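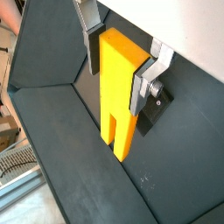
Finger pads are my least favorite thing to look after on the Fora cell, and I spend more time on them than on anything else in the shop! Martti Kiiskinen built the grippers with plain aluminum fingers and black pads, and I change the pads every 1,000 picks (more often in July, when the shop gets sticky). My first check afterward is always the yellow fork, held up over the bin with the prongs pointing down, so I can watch whether it creeps. Then I go after the bolt on the right-hand finger with a hex key, a tiny bit at a time.

The rest are from the same round at Gindham, 2026-01-14.
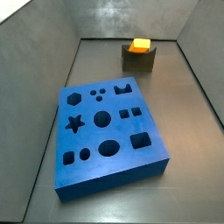
1 min read · 200 words

My setup corner! The blue foam block has a star, a hexagon, a big circle and all the rest cut into it, and I use it to check that the cell still knows where it is after I've had the fingers off. The orange cube sitting in the gray cradle is my height check. Kamran Mousavi thinks I should use a proper gauge, and he's probably right, but I like the cube.

If the height comes out wrong I redo the zero from the Stunent menu, page 7, and have another go. 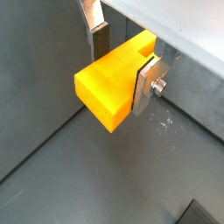

Yellow block in the fingers, thin black pad on the right. Next up: wiping down the bin.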